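Plillon Packing Room, Nurkatgate
Progress report to the Dornum Fund, period ending September

1. Work completed

The grant supports the refitting of the small-goods packing room and the introduction of a single packing routine for boxed electronic items. Under the new routine, each work surface carries one open tray, with the item to be packed on one side of it and the wrapped block on the other. Nothing else is to be kept on the table during a packing run.

The room packed 3684 units in the period. Returns for damage in transit fell to 13. Fikri Siregar has revised the written instructions, and Kurniawati Lubis has trained eight members of staff in their use.

2. Matters outstanding

The white tabletops were retained from the previous fit-out. One has a long, thin brownish line across its surface, which may be a crack or a stain, and a few small dark specks. Ewan Rennie will inspect it before the next payment request. Replacement, if needed, can be met from the existing furniture budget.

Delivery of 240 trays from Chin remains open. Prasetyo Entili has asked the supplier for a revised date and will inform the Fund once it is confirmed.

Submitted by Irfan Kwok, Operations Manager
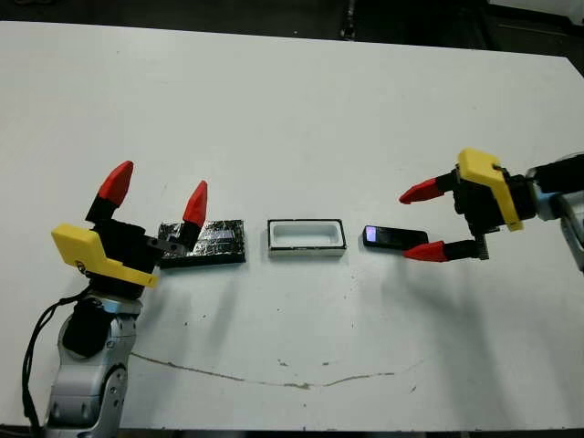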